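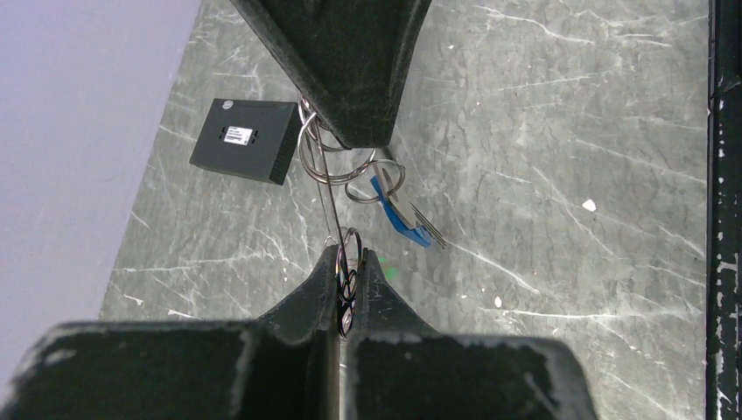 Rudd wrote to me that his pendulum gave g = 9.6 every time, however carefully he timed it, and he wanted to know if the fault was in the stopwatch or in the formula. My answer was that it is in neither of them. He measured the length to the wrong point, and he measured it only once.

Last updated: April
Posted by Jolán Kozma
Filed under: Mechanics / Things to try at home

I want to explain a method where you do not need to know the length of the pendulum at all. You need only to know how much you changed it. The method is old and I do not claim anything new in it, but in the school books it is usually given in two lines, and the students then do it badly.

What you need

A thin strong thread which does not stretch (fishing line stretches, do not use it). A small heavy weight. A firm support, for example two flat pieces of wood pressed together with the thread between them. A ruler in millimetres and a stopwatch.

The idea

For small swings the period is T = 2π√(L/g), where L goes from the point of support to the centre of the swinging mass. This centre is inside the weight and you cannot put the ruler there. So we write L = x + c, where x is the length of thread which you can measure, down to the knot, and c is the unknown rest. Then

T² = (4π²/g) x + (4π²/g) c

If you plot T² against x you get a straight line. The slope gives g, and c goes only into the place where the line cuts the axis. A wrong c cannot damage your g, provided that it is the same wrong c for all the points. For this reason you must tie the knot one time and never touch it again. Change the length at the upper end, by pulling the thread through the support.

The measurement

1. Begin with the longest thread your room allows. In my kitchen door this is a little under two metres.

2. Pull the weight to the side by a small angle. With a thread of one metre, 12 cm is enough. Let it go without a push. If it begins to move in an ellipse, stop it and start again.

3. Let it make 2 swings before you start the watch. Your hand is nervous at the moment of release.

4. Start and stop when the weight passes the lowest point, not at the end of the swing. At the end it moves slowly and you cannot judge the moment. Put a mark behind the thread to help your eye.

5. Time 48 full swings and divide. A full swing means there and back. When you start the count, say "zero" and not "one". I have seen this error in Harmont's notes also, and he is a careful man.

6. Shorten the thread and repeat. Take at least six lengths, well spread. My shortest was x = 310 mm. Below this the weight is no longer small compared with the thread, and the formula for a point mass becomes less good.

The graph

Draw the line with a transparent ruler or make the fit with a computer, as you prefer. Call the slope s, in s²/m. Then g = 4π²/s. With a good line you should find a slope near 4.02.

Look also at the intercept. Divide it by the slope and you have c in metres. It should be positive and of the size of the distance from the knot to the middle of your weight. Rudd sent me his new points on Saturday and his c was almost exactly the piece he forgot before.

If the points bend away from the line at the long end, look at the support first. A shelf which moves a little with the pendulum makes the period longer. A large angle also makes it longer, but at the angle given in step 2 the effect is less than one part in a thousand.

Next: the same with a metal rod (Pindenier's version, two knife edges)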